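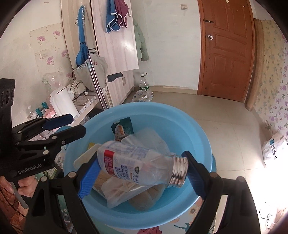
Can it pick up a squashed bottle without the thing shooting across the room, one reader of the Terent build list wanted to know in April, and would the pads last longer than a month. Fair questions both. Answers below, short ones.

TERENT WORKSHOP RELEASES HOME SORTING BUILD, VERSION 2

Galanis -- for immediate release

Terent, the shared workshop in Galanis, today puts out the second version of Stamico, its hand-held gripper project for sorting household odds and ends. Full parts list, print files and wiring notes, all free. No kit for sale yet.

What's new. Softer grip on thin plastic. Shorter linkage, less flex. Pads that swap out with 2 screws and no glue. The old pads wore thru at the tips, several builders wrote in, we listened.

Cost of parts comes to 139 dollars for a pair if you have access to a printer. Members get bench time at the usual rate.

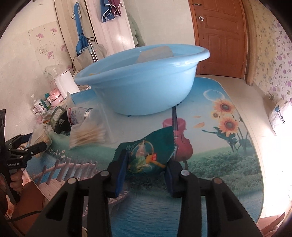
Practice sessions are set up to be done at home, on a table or on the floor, with a basin and whatever is lying about. Wrappers, bottles, bags. The goal is 200 logged pickups per builder before we touch the motorized version, which will be shown at the Gastevia makers fair. Logs can be sent in any format, spreadsheets prefered.

Known issues: left pad sometimes sits crooked after a swap. Fix is in the notes, page 2.

Files and sign-up sheet are on the Terent site. Press questions to the workshop desk, afternoons only.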